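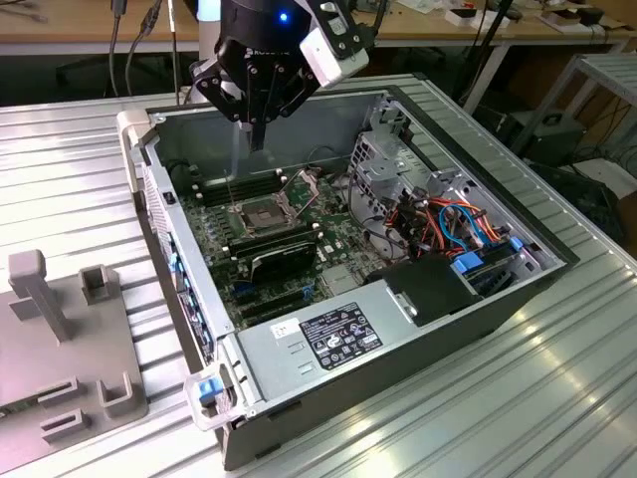

Dataset card

Flindis Open Day Recordings

Summary

Recordings from the open day at the Havedia workshop on June 7, 2021. Visitors watched a robot arm work inside an open desktop computer, with the case lying on its side and the motherboard facing up. The set holds 300 episodes across 6 tasks. Most of them deal with memory slots and with parts set out on the gray fixture plate next to the case.

What is in an episode

- video from one fixed camera
- joint positions and gripper state
- a one-line task note, typed by the operator
- a result field: done, partial or stopped

Known issues

31 episodes were stopped by hand, mostly when the fingers came too close to the cables by the drive cage. They are kept in the set and marked "stopped". Two sessions have no gripper state — the logger was restarted between visitor groups. The CPU socket is not part of any task.

Lighting changes through the day. Background clutter was left as it was, so expect it to move between sessions.

Layout

episodes/ one folder per episode
notes/ operator notes, plain text
splits/ train and test lists

The test list uses only episodes from the last visitor group. Do not mix it with the Lullier recordings from December — those use a different fixture plate.

Contact

Mladenović, Havedia workshop. Please give the episode number when reporting a problem.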